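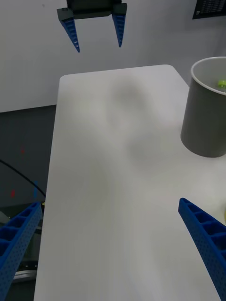 White table, with the gray cup at the right.

Help > Furniture and Surfaces > Cleaning > Matte white tabletop looks gray in the middle

Matte white tabletop looks gray in the middle. How do I clean it without making it shiny?

Posted by Devendra Dhillon
113 views, 3 answers

I have a long white table with a smooth matte top and rounded corners. It came from the used furniture place in Bastcombe, and the sticker on the underside says Virnance with no model name. I don't know what the top is made of. The surface feels hard and a little dry to the touch, like an eggshell.

The middle looks gray to me. It has no edge that I can find. From one end of the table it looks like a soft blurry patch, and from right over the top it is fainter and spread out, with some pale smudges mixed in. The parts near the corners look cleaner.

What I have tried so far:

Warm water and a cotton cloth. No change once it dried.
Dish soap, a small amount in a bowl of water. The smudges moved to different places.
A spray called Ornonari that was already under my sink. It left streaks, and I had to rinse it off twice.

I have not tried anything rough. My last white table got a shiny spot from a scrubbing sponge and the spot never went away, so I would like to avoid that.

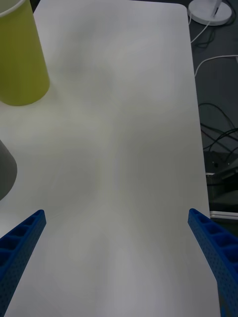 The cups stay out on the table most of the day. I have a gray one and a yellow-green one and I slide them around a lot, so I wondered if the bottoms could be rubbing off on the top. I turned both of them over and the bottoms looked clean, but I didn't have good light.

Two questions. Is there a cleaner that is safe on a matte top if you don't know the material? And is there a way to tell if gray like this is dirt or wear before I put more work into it?

47 people found this question helpful

Answer 1 (marked as best)

Start with the second question. Before you clean anything, find out if you are looking at a mark or at a shadow. A matte white top picks up every soft shadow in the room, and a light wall behind it doesn't help. Take the cups off, put a strip of masking tape at each end of the gray area, and look again at another time of day with the lamp moved or turned off. If the gray has shifted away from the tape, at least part of it is shading and no cleaner will touch it.

If it stays put, do a small test. Dampen a plain white cloth, add one drop of dish soap, and rub a spot the size of a coin for half a minute. Look at the cloth. Gray on the cloth means dirt or old cleaner. A clean cloth and a spot that looks the same means either wear or a stain that has gone in.

For dirt on a matte top I do this:

1. Vacuum or dust first. Grit under a wet cloth is what makes the shiny spots.
2. Mix a teaspoon of dish soap into a quart of warm water. You probably used too much soap, which is easy to do. Moved smudges are usually soap film.
3. Wipe one section at a time with a microfiber cloth, light pressure, straight lines.
4. Go over it again with plain water and a second cloth. Change the water when it looks cloudy.
5. Dry it right away with a towel. Don't leave it to air dry.

You may have to do steps 3 to 5 more than once if the spray left something behind. I had a used desk that took three rounds.

Skip melamine foam sponges, powder cleansers and anything that says polish. The foam ones are sold as gentle but they are a fine abrasive, and they will change a matte finish. I would also skip solvents until you know what the top is.

As for the cups, put one on a sheet of white paper and slide it back and forth a few times. If the paper stays white the cup is fine.

12 comments

Answer 2

Magic sponge. Works on everything, I use it on my stove and the bathtub and the walls. Just don't press hard

2 comments
– Please read the question, he said matte.
– Mine is matte too and it's fine

Answer 3

I agree with the first answer on the soap. One thing to add is that the sticker on the underside can help. If there is a bare edge or a screw hole under there, look at the cut part with a flashlight. You can often tell a painted top from a solid one that way, and a painted one needs more care with water at the edges.

I asked at Saxena, the hardware store near me, and they told me to try any cleaner on the underside first if it has the same finish as the top. Leave it overnight and check in the morning. Mine is 44 inches long and not finished underneath, so I used a back corner where the printer sits.

Also cork coasters, if the cups do turn out to be the cause.

1 comment

Contact us | Copyright Household Help Board | Back to top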